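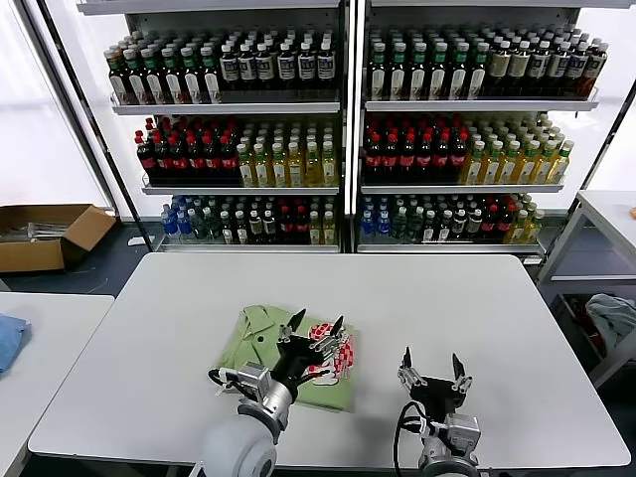

Textile Reuse and Sorting Program – Progress Report to the Odach Fund

Posted in August by the Clandis program office
6 min read

1. Purpose of this report

This report covers the second stage of the garment folding and sorting work carried out by Clandis under the current Odach grant. It sets out activity against the approved work plan, the condition of the folding room at the Lerkevitz site, variances from the plan, and the work remaining before the final report. Financial statements are submitted separately.

2. Activity against plan

The work plan set a target of 200 garments inspected, folded and recorded for the stage. At the close of the stage, 187 had been completed. The shortfall of 13 is made up entirely of long-sleeved knits held back pending a decision on fold size (see section 4). No garments were lost or written off.

Collared shirts were prioritised at the funder's request. These are the slowest category to process. The collar has to lie flat and the placket has to run straight before the sides are turned in, and any twist at the top button carries through to the finished fold. The procedure now in use is as follows:

- Fasten the top button and one further button at mid-chest.
- Lay the shirt face down and square the shoulders to the table edge.
- Turn in both sides with the sleeves laid back along the body.
- Fold from the hem in two passes, turn over, and check the collar.

Checkered and plain cloths are folded to a smaller size and are not counted in the garment total. They are handled at the same tables, and where a cloth is set on top of a folded shirt the two are separated again at recording. The recording sheet has been amended so that cloths have their own column. Earlier sheets combined the two, and the figures from the first stage were re-entered on the new basis.

3. Folding room

Folding is done on white rectangular tables. The main table is kept for the item in hand, with the surface beside it left clear for turning. A second white table to the left takes folded cloths, and a white metal side table stands on the right. The lower shelf of the side table is used for garments still to be dealt with, and small items are set on top.

The room is shared with the drinks display. Two tall white shelving units stand side by side behind the main table, each with three tiers of bottles: colas and yellow drinks on the middle tier, and blue-capped water with mixed bottles on the bottom. The dark bottles are on the top tier. The units could not be relocated within the budget, and the tables were positioned in front of them. Two effects have been noted.

First, the usable floor area behind the table is narrow, and stock intake boxes are placed on the floor at the left of the shelves. An open cardboard box in this position does not obstruct the main table, but it does restrict access to the bottom tier. Restocking of the display is therefore scheduled outside folding hours.

Second, any leaking bottle presents a staining risk to light-coloured garments. No incident was reported during the stage. Light items are not to be left on the tables overnight.

4. Variances

Fold size. The trays ordered from Nedelcu are narrower than specified. Shirts fit when folded to the revised width; long-sleeved knits do not. Replacement trays have been requested at no cost to the grant. If they are not supplied before the next stage, knits will be rolled and boxed upright.

Labelling. The original plan allowed for 1,000 printed labels. Consumption has been lower than forecast, as paired items now share one label. No further order is required, and the unspent amount is proposed for transfer to the tray line.

Table height. The main table is slightly low for sustained work. Risers have been quoted but not purchased – approval is sought in section 6.

5. Work remaining

- Complete the 13 held-back knits.
- Issue the written folding procedure for collared shirts, with the cloth procedure as an annex.
- Trial a coloured marker at the table edge for squaring the shoulders.
- Reconcile recording sheets for both stages.

6. Approvals sought

Clandis asks Odach to approve the transfer of the label underspend to trays, and the purchase of one set of table risers from existing contingency. Neither item changes the total value of the grant.

This site uses cookies to remember your preferences. By continuing to browse you agree to our use of cookies.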